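4. 物の名前が色の呼び方に与える影響

4.1 問題の所在

前節では、色票だけを見せて名前を答えてもらう課題の結果を報告した。その結果によれば、黄と緑の境界にある色については、日本語母語話者の回答は「黄緑」に集まり、学習者の回答は「黄色」と「緑」の二つに分かれる傾向があった。しかし、日常の会話で私たちが色票の色を呼ぶことはほとんどない。色の名前は、多くの場合、何かの物と一緒に使われる。信号の「青」や野菜の「青」のように、物の側が色の名前を決めてしまうこともある。本節では、物の名前を先に示した場合に、学習者と母語話者の回答がどのように変わるかを検討する。

ここで問題になるのは、答える人が色を見て答えているのか、それとも物について持っている知識から答えているのかという点である。バナナは、まだ青い部分が残っていても「黄色い」と言われやすい。レモンも同じである。これに対して、知識がはっきりしない物、つまり人によって呼び方が違う物では、物の名前の効果は弱くなると予想される。硬式テニスのボールは、この種類の物として扱いやすい(図1)。

図1 硬式テニスボールと容器

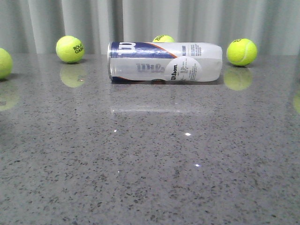
4.2 方法

調査の参加者は、日本語を学ぶ学習者32名と、日本語母語話者19名である。学習者の母語は統一していないが、全員が中級以上の日本語の授業を受けていた。学習者に対する調査はスコキレント(Skokilent)の語学学校で行い、教室の窓側の席は使わなかった。

課題に使う物の名前は、クライェフスカ(Krajewska)語彙表から、色の形容詞と一緒に現れた名詞124語を取り出し、そこから学習者に難しいと思われる語と、色が一つに決まらない語(「服」「車」「紙」など)を除いて、80語を残した。除く作業は筆者が一人で行ったので、基準に主観が入った可能性がある。この点は4.4で再び述べる。

参加者は、画面に出た名詞を声に出して読み、次に「これは何色ですか」という質問に一つの語で答えた。二つ以上の語で答えた場合は、最初の語を採用した。ただし「黄色っぽい緑」のような表現は、名詞の前の部分を切り離すと意味が変わるため、全体を一つの回答として記録した。回答の入力と整理にはペニックス(Penix)を用いた。「黄みどり」「きみどり」「黄緑」のような表記の違いは同じ語と見なし、「黄緑色」もこれに含めた。

4.3 結果と考察

果物と野菜の名詞では、学習者の回答は母語話者の回答に近かった。特に「レモン」と「ほうれん草」については、二つの群の差はほとんど見られない。これは、教科書の早い段階で、これらの名詞が色の形容詞の例文に使われていることと関係があると考えられる。

一方、「テニスボール」では二つの群の中でそれぞれ回答が分かれた。母語話者の中にも「黄色」と答えた人と「黄緑」と答えた人があり、どちらの人も迷わずに答えている。学習者の場合は、答えるまでの時間が長くなり、答えた後に言い直す例もあった。言い直しの方向は「緑」から「黄色」が多く、反対の方向は少なかった。調査後の聞き取りで、ある学習者は「ルールの本では黄色と書いてあると思うが、自分の目には緑です」と述べた。この発言は、知識による名前と見た印象による名前が、一人の話者の中に同時にあることをよく示している。

図2 石の天板の上に置かれたテニスボール
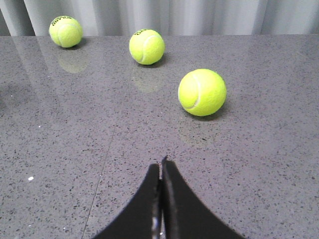
呼び方が分かれる理由の一つとして、物の色が、まわりの面や光から離れて見られることはないという事情が挙げられる。色票の調査では、背景は決まった灰色であり、照明も一定である。しかし、私たちが記憶している物の色は、さまざまな場所で見た色の集まりである。例えば図2で、奥のボールそのものは蛍光色に近い明るい黄緑に見えるが、磨かれた灰色の石に映ったぼやけた像のほうは、むしろ黄色に近い印象を与える。「テニスボールは何色か」と聞かれた人が、どのような場面を思い出して答えるかによって、名前が変わっても不思議ではない。名詞だけを示す課題では、この思い出された場面を調べる手段がなく、回答の違いが色の見え方によるのか、語の知識によるのかを区別することはできない。

次に、「黄緑」という語そのものの性質も考えなければならない。「黄緑」は「黄」と「緑」の複合語であり、意味は学習者にも理解しやすい。それにもかかわらず、学習者が自分から使うことは少なかった。学習者は、形容詞の形を持つ「黄色い」を先に覚え、名詞としてしか使えない「緑」や「黄緑」を後から覚える。そのため、文の形を早く作ろうとするときに「黄色い」が選ばれやすいのではないかと筆者は考えている。ただし、今回の課題は一語で答えるものであったので、文を作る負担の影響を直接に確かめたわけではない。

4.4 本節の限界

第一に、名詞の選び方に筆者の判断が入っている。複数の評定者による選定を行い、その一致の程度を報告することが必要であった。第二に、学習者の母語を統一しなかったため、母語の色名の体系が回答に与えた影響を分けて論じることができない。母語に「黄緑」に当たる一語があるかどうかは、回答に大きく関係するはずである。

次節では、ボテント(Botent)版の会話教材を資料として、教師が授業の中で境界の色をどのように呼んでいるかを見る。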